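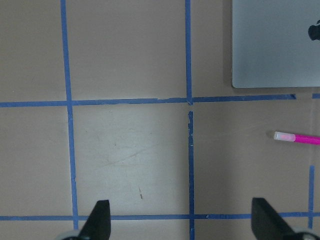
Strips of blue painter's tape on a tan tabletop.

Guest Relations at the Kurness Screen Awards: A Conversation With the Head of the Department

The Kurness Screen Awards will return to the Menarine Theater in June, with film and television actors again expected to attend both the ceremony and the public events that come before it. The head of guest relations, who has held the position for seven years, spoke with this office about how invitations are made, what is asked of visiting actors, and what the public may expect this season.

The department begins its work in the fall, well before nominations are announced. A first list is drawn up from the year's releases and from former winners of the Nic Giolla Prize, the award given each year for a first leading role. Last season the list held 103 names, and 46 of those invited attended.

"I consider that a good result," the head of guest relations said. "Actors work to production schedules that can move by a month with very little warning. We have had acceptances withdrawn on the morning of the ceremony, and we have had people land in Kurness at four in the afternoon and walk the carpet at six."

Invitations are sent first to an actor's representatives. Travel and lodging are arranged by Revumico, the agency that has handled bookings for the awards since they moved to the Menarine. Guests may bring one companion at the expense of the awards. Requests for larger parties are considered but are usually declined.

Asked whether well-known guests make difficult demands, the department head said that the reputation was mostly undeserved. "The requests we get are for quiet rooms, plain food and a car that comes on time. One guest wanted a piano in the hotel suite. We found a piano. I would not call that difficult, although the hotel might."

The most visible change this year concerns the afternoon before the ceremony. In past seasons actors met the public at a barrier outside the theater, where those who had arrived earliest stood closest and many others saw very little. The barrier line will be replaced by a seated conversation in the Menarine's lower hall, lasting 30 minutes for each guest, with tickets assigned by drawing.

"People were coming at dawn with small children," the department head said. "Some of them had traveled a long way, and they went home having seen the top of somebody's head. I did not feel we could go on presenting that as a meeting."

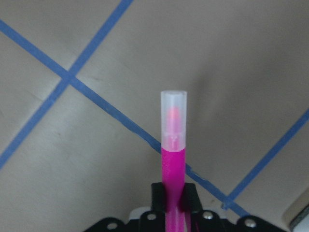

A pink marker with its cap on.

Autographs will be signed after each conversation, one item per ticket holder. Photographs may be taken from the seats during the first few minutes only. The department acknowledged that the rule had been debated at length and that some guests had asked for no photographs at all.

The subject of payment was also raised. The awards do not pay appearance fees, a policy that the department head described as settled. "We cover the costs of being here. If an actor's representatives ask for a fee, we thank them and the conversation ends there. It has cost us certain names, and I can think of two that our audience would have very much liked to see."

Nominees for the Nic Giolla Prize receive separate attention. Many have never attended a ceremony of this size, and each is met at the hotel by a member of staff who explains the order of the evening, the seating and the interview line. Former winners are seated nearby where the plan allows it. According to the department, the seating plan is redrawn several times in the final week and remains open to changes until the doors are closed.

Clothing is left to the guests. The invitation asks for formal dress, and no one has been turned away on that account. "A winner once accepted the prize in hiking boots," the department head recalled. "The airline had the suitcase. The speech was excellent."

Applications for the ticket drawing will open in April through the Menarine box office. The names of attending guests will be released in stages during May as their travel is confirmed.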